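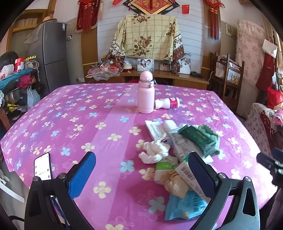 Birgit Baumgart

3.2 What piles up on a soft surface

I'll admit I started this part of the study thinking it would be the dull one. Wrappers, packets, a tissue — who cares? But small litter on a patterned cloth is a surprisingly good thing to look at if you want to know how people sort their stuff, and I got pretty hooked! Our Skerine coding sheet gave us 1116 entries for items of this sort, and 442 of them were wrappers or packets lying in a pile with other things.

The pile in Figure 1 is typical. Crumpled wrappers and a tissue share a spot with flat packets, a dark green one among them, while the pink bottle stands apart from the pile (a phone has its own patch of cloth too). I coded the pile as one group and the standing bottle as a separate item. Iordache's older scheme would have lumped the whole lot together, and I think that loses something.
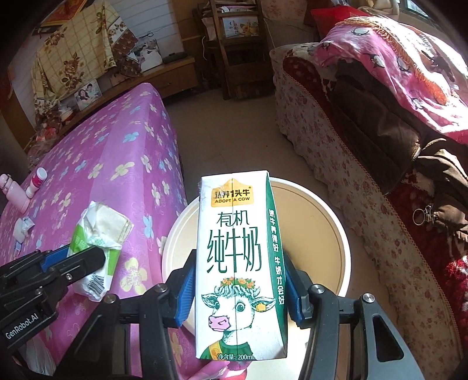
Food and drink cartons were harder to place. A milk carton is packaging, sure, but I didn't want it in with the crumpled stuff, so I gave upright cartons their own code and kept the "crumpled" code for plastic and paper that had lost its shape. Bowls went under tableware even when they turned up right beside a carton. We went back and forth on pill bottles — I ended up filing them with the other bottles, large or small.

Figure 1. Small packages and wrappers on a pink flowered cloth, with a pink bottle standing nearby.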